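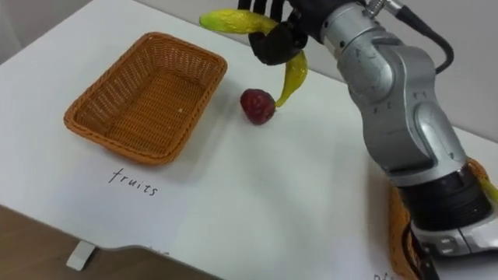
Rirkdale wicker basket, shown on the white tabletop with toy strawberry and banana. Fruit sold separately.

Rirkdale Rectangular Basket
Berrada play kitchen and sorting range
Item 150-74

We carry three baskets in this range and I argued against two of them. Most baskets sold for play food are too deep, so a child tips the whole lot out to find one strawberry. The Rirkdale has sloping sides and a rolled rim, and you can see what's in it from across a table. That much I'll give it.

The supplier's sheet calls it "heirloom quality." I don't know what that means for a basket. It's a woven orange-tan rectangle. It holds pretend fruit. If you want something to leave to your grandchildren, look at furniture.

What the sheet says, and what we think

"Teaches sorting." A basket teaches nothing by itself. Write "fruits" on the table under it, the way we did, and now there's a place for the fruit to go. Use a washable pen and try it on a corner first. Kerneo sells printed label cards for the same job and we stock those too, but I can't see why you'd pay for them.

"Wipes clean." Partly. Crumbs and grit settle into the weave at the bottom, and a cloth pushes them further in. Turn it over and tap it, or use a soft brush. Don't soak it.

"Stackable." Two will sit one inside the other. I wouldn't go higher than that.

The play fruit

The strawberry is deep red with a seeded surface, and the banana is yellow with a greenish tip. Both belong to the Restus set, which has 14 pieces. Nice enough, but check what you already own before you buy another bag of pretend groceries.

Returns

Unused baskets can come back within 14 days. We don't take back baskets that have been written on.

Notes by Asmaa Farouk, who buys for this section and reads the complaints.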